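Why Does a Bottle Have a Neck?
Materials and Shapes, Part 5
By Booker Strickland

A bottle is a container with a body that is wide and a neck that is narrow. The body holds the liquid. The neck controls how it leaves. 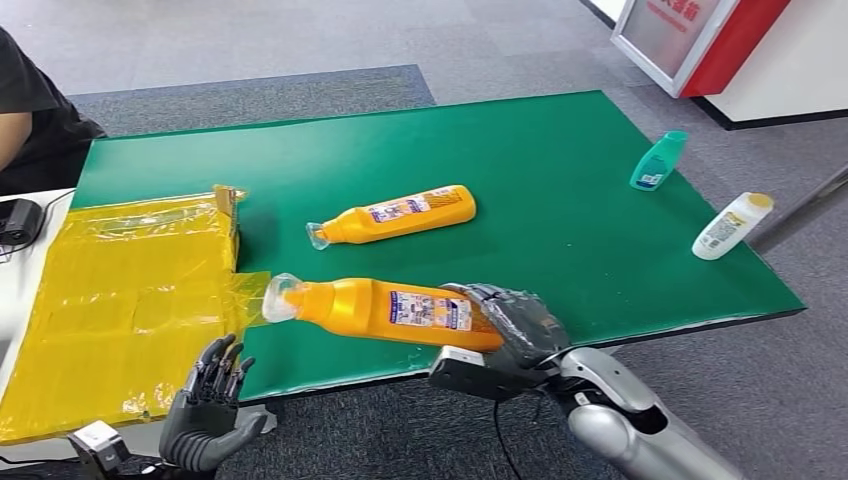
Liquid can only leave a bottle if something else takes its place. That something is air. When you tip a full bottle all the way over, the liquid moves down and the air has to move up through the same opening. They take turns. A little liquid falls out, then a bubble goes in, then more liquid falls out. Each bubble makes the sound we write as "glug."

A wide jar does not glug much. Its opening has room for liquid to go out along the bottom edge while air goes in along the top.

You can get the same result from a bottle by tipping it only partway. Keep part of the neck clear of liquid and the air has its own path. The flow becomes smooth.

Thickness matters too. Scientists call it viscosity. Water has a low viscosity and runs quickly. Syrup has a high viscosity and runs slowly, and a narrow neck slows it even more. This is why thick liquids are often sold in bottles that can be squeezed. Squeezing raises the pressure inside and pushes the liquid out.

The neck also makes the cap smaller. A small cap uses less plastic and has a shorter edge to seal, so there are fewer places for a leak to start. Most caps have a thread, a raised line that winds around like a ramp. Turning the cap pulls it down the ramp until it presses on the rim.

Try it
You will need a plastic bottle that holds 685 milliliters, a sink and a timer.

Fill the bottle with water. Turn it straight upside down over the sink and time how long it takes to empty. Write the number down.

Fill it again. Turn it upside down and swirl it in circles until the water spins, then hold it still. A hole forms in the middle of the spinning water – this is called a vortex. Air goes up through the hole while water goes down around it. Compare your two times.

Words to know
Viscosity: how much a liquid resists flowing.
Vortex: a spinning column of liquid or gas.
Thread: the winding ridge on a screw or cap.

Next: Part 6, Why Cans Are Round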